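Handheld gripper pair, cable or battery?

Posted in: Shop Builds

gyozo_s
18th January
I'm building a pair of handheld grippers so I can record two-handed tasks at a table and play them back on my arms later. The jaws are printed, the trigger linkage works, and the encoder board reads clean at the bench. I'm stuck on power and data. The first version had a battery and a radio in each handle. It weighed too much and the two sides drifted apart in time. Before I print the next set of handles I'd like to hear from people who ran a cable down the arm.

plultatus
I run cable. One line per hand carries power and data. Sync problems went away the same evening. Use the soft silicone stuff and leave slack at the elbow.

Prilus26
Disagree with cable. I did it for most of August and got tired of it. Every time I turned to get something off the shelf I pulled a connector. Fix the clock drift in software and keep the radios. You only need a shared pulse at the start and another at the end of each take, then you stretch one log to match.

plultatus
That works if the drift is linear. Mine wasn't. It got worse as the handle warmed up.

Prilus26
Then your oscillator is bad. Spend the extra two dollars on a better one.

gyozo_s
Mine is the cheap one, so that could be it. How long are your takes?

Prilus26
Under a minute, usually.

jurkura_shop
What capacity are the batteries? I put 4,000 mAh in a handle once and my wrist was sore by lunch. If you go wireless, move the pack to a belt. Of course then you have a cable to the belt, so you may as well do what plultatus does.

R. Takács
I'm on the cable side too. Rozália from the Balogh Street shop, for anyone who was at the open night. We went through the same thing with our pair. What we settled on:

Cable leaves the back of the gripper and follows the forearm. Long dark sleeves, partly so the cable doesn't catch on skin and partly so the arms look the same from one take to the next.

Mounting plate goes on top of each gripper, a triangle in gray. Three screws. The first plate had 2 and it rocked.

Cable clips on the floor. They cost nothing and they keep the lines from wandering under the chair.

We started with a plain plastic bin on the table, because the walls make you commit to an angle. If the jaws can't get down over the rim without your knuckles hitting it, the handle is too short. 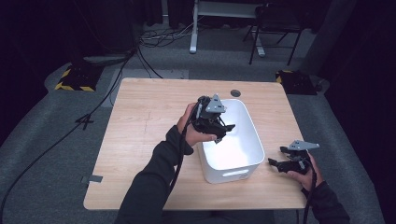 I would make the handle 18 mm longer than you think you need. We printed ours short and had to do both again. The fingers want some downward angle as well, otherwise you end up with your elbow in the air and your shoulder gives out before the task does.

Prilus26
Your floor has a lot of cable on it. That's my whole argument.

R. Takács
It does. We walk around it. Most of it isn't from the grippers.

jurkura_shop
Is the plate printed or cut?

R. Takács
Printed, 26 percent infill. It has held up fine. I can post the file tonight — it's in millimeters, so check your import settings.

gyozo_s
Please do. I'll print one handle at the longer size and wire it with the silicone cable. The other one can keep its radio for now and I'll log the temperature next to the drift. If Prilus26 is right about the oscillator I'll see it there.

Prilus26
Fair test. Put the same jaws on both or the weight numbers won't mean anything.

gyozo_s
Same jaws, yes. Will post the logs when I have them.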